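Maihi Freestanding Whiteboard, gloss white, dark frame

Item 296 - Boards and Easels
Sold by Brureck. Ships flat in one carton.

I have bought whiteboards for offices and workshops long enough to stop reading what the makers say about them. Every one is "ghost-free." Every one "wipes clean in a single pass." Maihi says both, and I would ask you to set both aside until the board has been standing in your own room for a few months. What follows is what we are prepared to say ourselves.

The surface is a smooth gloss. Gloss boards are easier to wipe than matte ones, and they are also worse under strong light. If your room has a bright lamp or a window opposite the wall, expect glare from some seats. Maihi's leaflet calls the finish "low reflection," a phrase we have left off our listing.

The white is a cool one, and next to a cream wall you will notice. Black marker reads best on it. Yellow and light orange are poor on any white board, this one included, whatever comes in the starter pack.
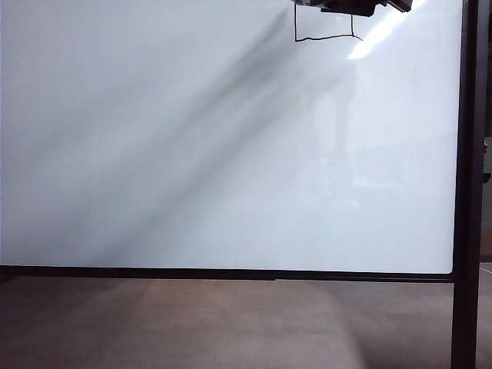
The stand matters more than the surface, in my view, and it is where cheap boards give themselves away. Lean on a bad one while you write and your straight line comes out wavy. The Maihi is steadier than I expected at this price, though I would not call it rigid. Set it on a hard floor. On thick carpet it moves, and tightening the bolts did nothing for that.

What you get
Board panel
Supporting frame with upright posts
Bolts and hex key
2 black markers
Felt eraser

What you don't get
Casters. The Fevix set is sold separately and I'd think twice about it, as a board on wheels is a board that rolls away while you write.
A marker tray. Pretico makes a clip-on one. Measure your bottom rail before ordering.

Assembly
The leaflet says 17 minutes. Coralie Harawira in our returns department took 30, and she has built more of these than anyone here. Have a second person hold the panel while the posts go on. Don't fully tighten anything until the board is standing.

Care
Dry eraser for daily use, a damp cloth at the end of the week. Skip the spray cleaners. I have yet to see one do anything water didn't, and a few leave a film that makes the next line skip.

Returns
Unused boards come back in the original carton. A board that has been written on can be returned only for a fault in the surface or the frame - "it ghosts" counts as a fault if it still ghosts after a wipe with plain water, and we will ask for a photo.

Questions about this item go to Dorin Tănase at the Brureck order desk, mornings only in July.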